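4.3 Loss of grip signal during tabletop sorting

The third fault class is the least frequent in our logs and took the longest to trace. It concerns runs in which the controller reported a held object although the fingers had closed on nothing, and then carried out the rest of the routine as if the grasp had worked. We call this a phantom hold. Unlike the stalls described in Section 4.2, a phantom hold raises no alarm. The arm travels to the drop point, opens, and logs a completed placement.

All runs in this section used the Beltine controller with compliant ribbed fingers on both arms. The routine was the short sorting task from Section 3: bottles are placed in one of two large containers at the back of the table, a small paper cup is handled separately, and flat items such as a phone are left alone. Start positions were marked with coloured tape so that a layout could be restored after a fault. Figure 6 shows the fixed view of the table used for review.

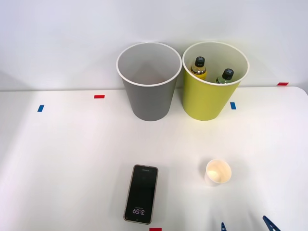
Figure 6. Fixed view of the sorting layout, with two bottles in the yellow-green container and the small paper cup in the foreground.

We ran the routine 119 times over March. Phantom holds were recorded in 11 runs. In eight of these the target was a bottle lying on its side, and in the other three it was the paper cup. No phantom hold was recorded for an upright bottle.

The controller does not measure grip force directly. It infers a hold from motor current: if current rises above a set level while the fingers are closing, and stays there for 35 ms, the object is taken to be held. The method is cheap and works well with rigid fingers. With compliant fingers it has a weakness that we did not allow for. The ribbed structure bends when a fingertip touches the table, and the bending alone draws enough current to pass the test. A low grasp on a bottle lying flat brings the tips close to the surface, so a small error in height is enough to produce contact with the table and a false reading.

Height error was present in every phantom hold on a lying bottle. We traced it to the calibration step, which is done once at start-up with the arm unloaded. The wrist joint settles slightly as the gearbox warms, and by the end of a long session the tips sit lower than the controller believes. The settling is slow and does not trip the joint limits. Sessions that began with a fresh calibration after each break produced no phantom holds on bottles, but the number of such sessions was small and we do not treat this as a fix.

The paper cup cases have a different cause. A light cup gives almost no resistance, and the current threshold had been lowered during setup so that cups would register at all. The lower threshold then let ordinary friction in the finger linkage pass as contact. Raising it again removed the false readings and also caused true grasps on cups to be missed, in which case the arm reopened and tried again until the retry limit was reached. Neither setting was acceptable. A per-object threshold was tried on the Isard software branch and helped with cups, although it depends on the object being recognised correctly before the fingers close.

The wrist camera was running throughout but was not part of the hold test. Its frames were stored for review only. This was a design choice inherited from the earlier Virnidmont trials, where the wrist view was often blocked by large parts. In the present task the area between the fingers is frequently in clear view, as in Figure 7, and a simple check for an empty gap would be possible at little cost.
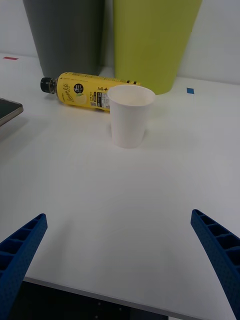 Naheed Khattak, commenting on a draft of this section, objected that a camera check moves the problem without solving it: a bottle lying behind a cup may be partly hidden at the moment the check is made, and a gap that looks filled from the wrist may only have an object behind it. Khattak's preference was to lift slightly after closing, then compare motor current at the wrist with the unloaded value, and to use the image only when the two disagree.

We accept the point about objects behind the gap. The lift test was added in the last week of the trial and caught every phantom hold that we induced on purpose with a lying bottle. It was less useful for the paper cup, whose weight is below what the wrist motor can resolve. For cups the image check remains the only available evidence, and we apply it after the lift so that objects left on the table no longer line up with the fingers.

The safety consequence of a phantom hold in this task is minor. It is less so where two arms share a table. The Akgül scheduler, which we use to release the second arm, treats a logged placement as proof that the area is clear. In one run the second arm was released toward a bottle that the first had not moved, and the operator, Reece Heywood, used the stop button before contact. The scheduler behaved as specified. We have since changed the release condition so that it requires a confirmed lift, or for cups a passed image check, and a run in which neither is available now ends in a hold state that must be cleared by hand. The added delay per grasp is reported with the other timing results in Section 5.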